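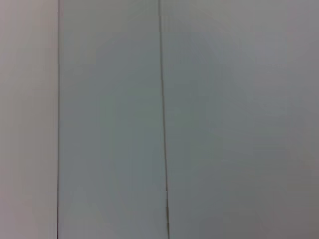

Every June the same speech comes round about what we owe our veterans, and I have stopped clapping. Akosua Dankwa did two tours as an army medic and then waited 36 weeks for a hearing test. The charity Bawa, which helped her with the forms, has roughly 400 people on its books and 2 paid caseworkers.

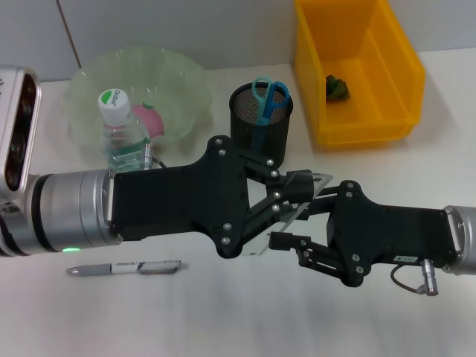
Would another welcome-home parade help? Only the people selling flags, as far as I can see.

The money would do more good paying for staff who answer the phone.
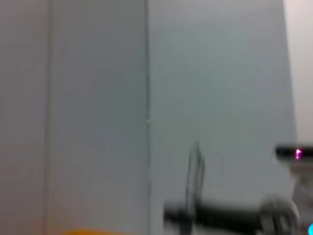
Nkrumah Akolgo, who served in the same unit, tells me the new claims system will fix all this. Maybe - but he said that about the last one, and I'd like to see a single claim settled before I believe him.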